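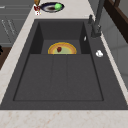 Buy the camera last, was Yuto Imai's advice when he read our first draft, and don't spend anything on an arm until the simulated kitchen has told you how far it has to reach. We had done it the other way round. The draft began with a price list and got to the kitchen on its final page, so most of April went on rewriting it.

## 1. What the money is for

The project has 2,000 pounds from the Cuvville teaching fund. It has to cover everything needed to move from the simulated kitchen to a real bench: a small arm, a gripper, a depth camera, a graphics card and the bench itself. The test task is a simple one, lifting a strawberry out of a sink with a plate in it.

The task sounds small but it sets most of the specification. The basin is deep, with the drainboard in front of it, so an arm mounted on the near side has to reach over the drainboard and then down. The tap stands on the right and takes away part of the space for the elbow. A short arm would be cheaper and would do well on a flat table. We ruled it out.

## 2. Quotes

| Item | Supplier | Price (£) |
|---|---|---|
| Graphics card | Drinard | 719 |
| Depth camera | Kudo | 302 |
| Arm and gripper | not settled | — |
| Bench and sink unit | second-hand | — |

The card is the largest single price we have in writing. Cempaka argued for leaving it out and booking time on the department machines. Those are full in the weeks before deadlines, and our rendering runs kept being stopped halfway. We kept the card in. 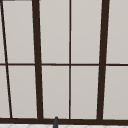

*Render: Cempaka Rahman / Nasmont kitchen model*

## 3. Lighting and the camera

We had not planned for lighting at all. A window on the real bench would change what the camera gets during the day, and in the model the panes are a plain pale grey that gives no idea of this. The choices are a blind, a lamp on a stand, or a camera that copes better with bright backgrounds. A blind is the cheapest and goes on the list first.

Kudo will lend a camera for two weeks before we order. Yuto's point stands here — the loan should come after the arm is mounted, or the fortnight is wasted on a tripod.
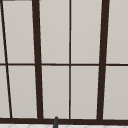

Fig. 3. Kitchen window with the tip of the tap.

## 4. Order of buying

1. Graphics card, from Drinard.
2. Bench and sink unit, measured before we pay.
3. Arm and gripper, once the reach figures are checked against the bench.
4. Blind.
5. Depth camera, after the loan.

Delivery is not in any of the prices yet. Drinard charges by weight and Kudo has not answered. Spare gripper pads are also missing, and Cempaka is asking what they cost.

Submitted 8/8/20, with the arm quote to follow as an appendix.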